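I moved to Drumance four years ago and I still learn how people here use their garages. A small thread about walls, because on Saturday I finally finished mine.

1/ In my old flat in Britgate I had one drawer for all tools. Everything was under everything. To find the small screwdriver I had to take out the big hammer, always.

2/ My neighbor told me to stop buying boxes and use the wall. I did not believe her. A wall is for a calendar, I thought.

3/ First lesson: leave a gap behind the board. The hooks need space at the back. I put 16 mm strips of wood, and before this I had already screwed the board flat one time. It was a sad evening.

4/ Second lesson: put the things you use every week between your shoulder and your hip. The paint rollers can live up high. I use them maybe in February.

5/ Hooks: I bought a bag of 30 at the hardware store on Siriwan Street. The long ones bend down if you hang a heavy saw. Short ones are better, two for each saw.

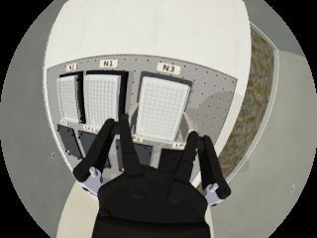

Grey pegboard, small dark holes in an even grid. A render, with black gripper fingers in front.

6/ Color is your choice. I took grey also, my sister wanted yellow. With grey I see the dust less.

7/ Next is the corner by the door, 90 cm wide. If somebody has a good idea for hanging a garden hose, please write me. I am listening!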